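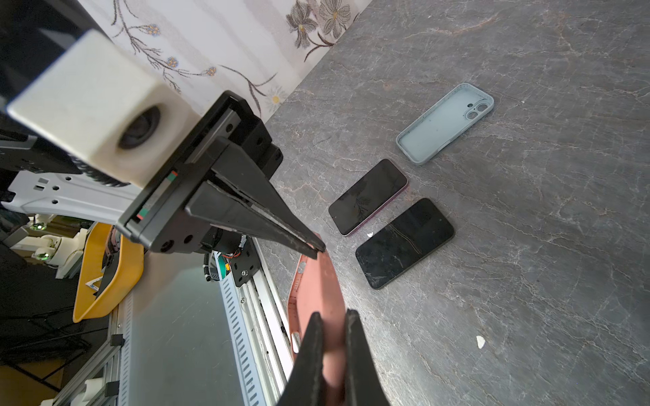
August 3, 2023
By the bench rules editor

I promised a few of you I'd finally write up the changes to our bench rules, so grab a coffee. We've been running on the February version, and it was written back when all we handled was blocks and cups. Phones and phone cases are a whole different animal!

First one: pads. Look at the finger pads before every session, and I mean with your eyes, up close. A little fraying at the edges is okay for soft stuff like cases. For anything with glass, swap them. The folks at Skotolel replace theirs after 62 hours no matter what, and I've come around to that (I used to think it was a waste of good rubber).

Second, and this one's my pet peeve: a cracked phone stays on the table only if it's written on the session sheet as cracked. We had 71 sheets come back from the Mohmand site and only 3 of them said anything about the condition of the phones. That makes it really hard to tell old damage from new damage, and then everybody gets to argue about it in my inbox. Put the scratches down too, please.

Wipe the table between runs. Crumbs and bits of paper look like nothing to you and me, but they end up under a screen and they scratch.

With two arms working close together, the speed cap is now 20 percent whenever both sets of fingers are over the same object. Yes, it's slow. I timed it, I grumbled, I got over it. The Rusarix draft allows more than that, but it assumes a wider gap between the arms than most of us have.

Last thing, loose wires near the wrist motors. Tie them down before you power up, and check again after lunch. Unarum has a nice one-page checklist for this and they're happy to share it, so just ask. New sheets are in the usual folder. Toss the old ones!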